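4.2 What people told us when we asked about their second pair

I should admit up front that I expected this part of the study to be dull. We had 1,143 usable diaries from the Talpur panel, and I figured the second-pair question (the one that asks which shoes you wear when your usual ones aren't by the door) would give us a pile of "my old ones" and not much else. Ferhat Yaman wrote the question, and he was a lot more hopeful than I was. He was right!

Start with storage. People who kept shoes in a closet reported owning more pairs than people who kept them in a hallway, but they wore fewer of them in any given month. The gap held up when we split the sample by household size, and it held up again when Judite Guerreiro reran everything without the renters. I had guessed renters were driving it, so that cost us an afternoon and me a coffee.

Then there's the matter of what counts as a pair at all. Our coding guide, borrowed with small changes from the Brokholm pilot, told coders to skip slippers, skates and anything "kept for a memory." That last bit gave us no end of trouble. One diarist in Feltau listed her wedding heels under daily wear and wrote, "I garden in them." We left her in. Another listed his late father's work boots, which he oils every March and has never put on, and we went back and forth on those for longer than I'd like to say. Adeel Janjua finally wrote a tie-break rule (if it has left the house on a foot in the past year, it's in) and agreement between coders got a lot better after that.

Pattern mattered more than color. When diarists described a pair they'd held on to past its useful life, they tended to bring up drawing, lettering or trim, the stuff that makes one shoe easy to tell from the next in a heap. Plain shoes got described by job: "the rain ones," "the bus ones." Decorated shoes got nicknames. Figure 3 shows the kind of high-contrast look that I mean by decorated in the rest of this section. 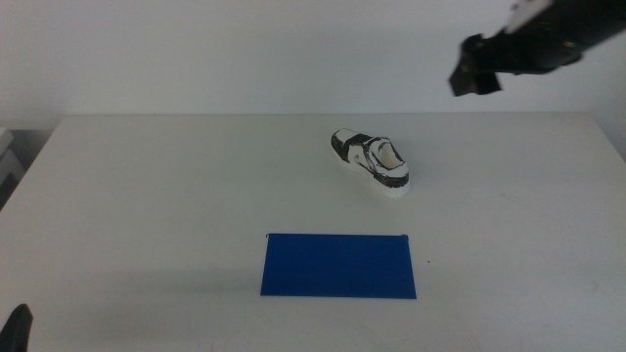

Figure 3. Small white sneaker with bold black outlines and panels.

Parents were the big exception. They gave nicknames to nearly every child's shoe, plain or not, and Morag Baird thinks this is just because kids' shoes get talked about out loud so much more ("where's your other froggy?"). I like that idea, but we can't test it with diaries alone. We did go back to 24 of the parents by phone, and 15 of them said the child had picked the name. I wouldn't lean on numbers that small, though they do make me want to ask the kids next time. Section 4.3 takes up repair, where the hallway people and the closet people part ways again.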